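Tuswood Bench Notes
Home | Notebook | Finishes | Moisture log | Contact

5 August 2023

Oil test on the butcher-block offcuts from Drustby, second round. July round discarded: the strips had been stored against the outside wall and the readings drifted for the whole month. 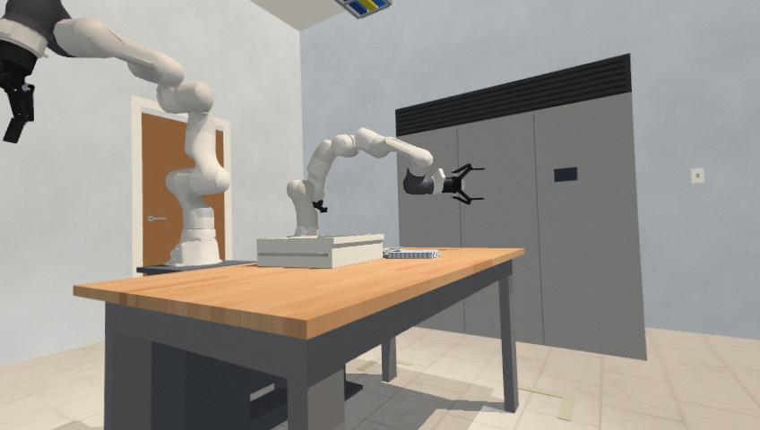
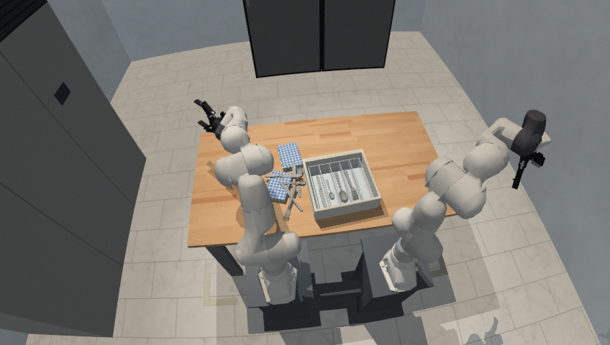 Four offcuts, sanded to 100 grit on all faces, end grain sealed with wax on two of them. Starting mass of piece A 586 g, piece B 617 g. C and D not weighed, scale battery flat. Will do those tomorrow and note the offset.

Applied Jerov hard oil to A and C, plain linseed to B and D. One thin coat, wiped back after 90 minutes. Linseed still tacky at that point and came off unevenly near the glue lines. Jerov wiped clean except for a dull patch on C where the sanding was poor. My fault, edge was skipped.

Open questions:
- Does the wax on the end grain slow cupping, or only delay it?
- Glue lines on B stand slightly proud. Present before oiling? Not recorded.
- Harawira sheet says to sand finer before the first coat. Try on the next batch, same oil, no other change.

Pieces are on stickers on the upper rack, oiled face up. Please don't stack anything on them. Second coat goes on once B no longer marks a paper towel.

Recent entries
Wax on end grain, first round
Moisture meter check
Glue line creep in narrow strips
Rack spacing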